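The Long Table at Khattak Hall
Gallery page, put together by Danai Kourkoulas, 1 January 2020

Welcome, and thank you for stopping by! I have been meaning to get this page up since April, when the long table first came to us from Clarkico, and what with one thing and another (mostly other people's coats on top of it) I am only now sitting down to do it properly.

For anyone who hasn't been in, the table is butcher-block, made of strips of pale, honey-colored wood, and it has been the best thing to happen to our room in years. We paid 600 dollars for it secondhand, and it took 4 of us to get it up the stairs and through the door at the top, with a good deal of laughing and one scraped knuckle. I gave the top a light sanding and two coats of oil that first week, and I still like to run my hand along it whenever I go by.

Since then it has hosted puzzles, a seed swap, and more ring games than I could ever list. The ring games are my favorite, I'll admit it. You put the rings on the pegs, you take them off again, and somehow an hour has gone by and your tea is cold. My nephew learned on the set we used to keep at the Idgate room, and he still asks for it every time he visits.

I hope to add more pictures as I find them, so do look in again. If you have any of your own from the Grevo evening, please bring them by, as I would dearly love to see them. 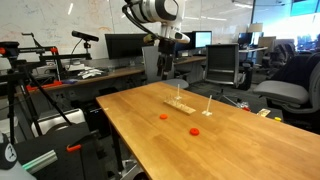
Two orange-red rings out on the long table, with the clear pegs farther back. I do love that color against the pale wood!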